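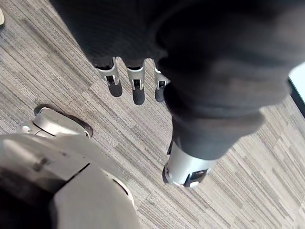

Pues a mí me enseñaron a empezar siempre por la mesa y a dejar el suelo para el final, escribía alguien del grupo de abril, y cuando llego al suelo ya no me quedan ganas de nada. ¡Cuánta gente trabaja así! En esta unidad vamos a darle la vuelta al orden: primero el suelo, después las patas y los cables, luego el asiento y, cuando todo eso esté resuelto, el tablero.

12 de septiembre de 2022
Eduardo Dela Peña

Curso Laladura de organización de espacios de trabajo
Unidad 2. El puesto con mesa, silla y moqueta

Punto de partida

Un puesto de trabajo pequeño es una maravilla para aprender. Tiene pocos elementos y todos se tocan: la silla rueda sobre la moqueta, la moqueta esconde el polvo que cae de la mesa, de la mesa bajan los cables y los cables acaban justo donde quiere pasar la silla. Si movéis una sola cosa, se mueven las demás. Por eso os pido que en la primera visita no recojáis nada. Sentaos, mirad desde la altura de los ojos y luego agachaos y mirad otra vez desde la altura de las rodillas. El cambio es enorme (¡hacedlo en casa esta misma noche!).

El suelo

La moqueta perdona el ruido y perdona los golpes, pero se traga los tornillos. Antes de pasar la aspiradora, recorredla con la palma de la mano, por franjas, desde la pared hacia vosotros. Lo que aparezca va a un plato o a una tapa, nunca al bolsillo.

Fijaos mucho en las juntas. Cuando la moqueta no cubre toda la habitación y asoma madera al lado, tenéis dos suelos y dos maneras de limpiar. En la madera se ve todo, así que la gente barre esa tira y da el cuarto por barrido. En la moqueta conviene pasar la aspiradora en los dos sentidos y terminar por el borde. Las ruedas de la silla, si cruzan la junta a menudo, van levantando pelusa: cortadla con tijera, no tiréis de ella.

Una norma que me gusta mucho: todo lo que apoya en el suelo tiene que poder nombrarse sin pensar. Silla, papelera, pata de la mesa. Si al señalar algo decís «eso es de cuando...», ya habéis encontrado trabajo.

Los cables

Aquí es donde disfruto de verdad. Seguid cada cable con los dedos desde el enchufe hasta el aparato, sin fiaros del color, y etiquetadlo en los dos extremos. Sirve cinta de papel y un rotulador normal. Escribid el nombre del aparato y no el de la persona que lo usa, que las personas cambian de sitio.

Las mesas blancas de patas finas son ligeras y agradables, pero no ocultan nada: un cable que cuelga por la pata se ve desde la puerta. Tenéis tres salidas posibles.

Atarlo a la pata con velcro, dejando una vuelta floja arriba para poder mover la mesa.
Llevarlo por debajo del tablero y bajarlo por la pata que quede más cerca de la pared.
Dejarlo a la vista, recto y corto. También vale, y a veces queda precioso.

La regleta merece un párrafo propio. Encima de la mesa es comodísima, se enchufa y se desenchufa sin agacharse, y a cambio ocupa una esquina entera y arrastra todos sus cables por el canto. Debajo, fijada al tablero, libera la esquina. Yo suelo preguntar cuántas veces al día se toca. Si se toca mucho, se queda arriba, pero al fondo, lejos del borde delantero, donde se engancha con las mangas.
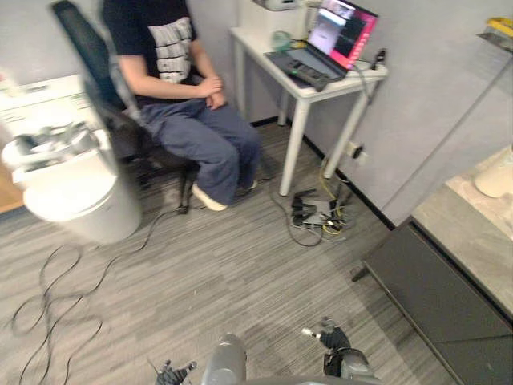

Y una vez colocada la regleta, comprobad el enchufe de la pared. Los que están bajos, detrás de las patas, piden un palmo de aire: no empujéis la mesa hasta aplastar la clavija. Si de ahí salen cables hasta el suelo, recogedlos junto al zócalo antes de que crucen la zona de paso.

La silla

Un respaldo alto de malla se limpia con cepillo blando, de arriba abajo. Mirad dónde va a parar la silla cuando alguien se levanta. Ese hueco forma parte del puesto y hay que respetarlo, así que nada de cajas, papeleras ni mochilas dentro. Si a la izquierda de la silla corre un mueble bajo, reservad también lo que necesitan sus puertas para abrirse.

La papelera

Una papelera cilíndrica grande tiene una tentación: el borde. En cuanto se llena o se le pone algo atravesado, se convierte en estantería. Piezas de metal, abrazaderas, soportes, todo eso acaba en equilibrio encima y luego no hay quien sepa si va a la basura o si se guarda. Poned al lado una bandeja para lo dudoso. Se vacía el mismo día, sin excepciones. Me entusiasma lo bien que funciona algo tan tonto.

El tablero, por fin

Con el suelo libre, la mesa se ordena casi sola. Lo primero es el portátil abierto: encima del teclado no se apoya nada, tampoco un mando ni el cuaderno «un momentito». Lo que lleve cable descansa a un lado, con el cable hacia atrás. Los aparatos con forma de caja van al fondo, y delante de ellos se dejan solo cosas pequeñas que se cojan con una mano, un rollo de cinta, un bote. Dejad libre una superficie del tamaño de dos folios.

Práctica para la próxima sesión

Nos vemos en el aula 907. Sois 32, así que trabajaréis por parejas. Cada pareja elige un puesto real y trae:

un croquis a lápiz del suelo, visto desde arriba, con las juntas marcadas;
el recorrido de cada cable, con sus etiquetas;
una frase sobre lo que decidisteis no mover, y por qué.

El croquis no tiene que ser bonito. Traed goma de borrar y cinta de papel.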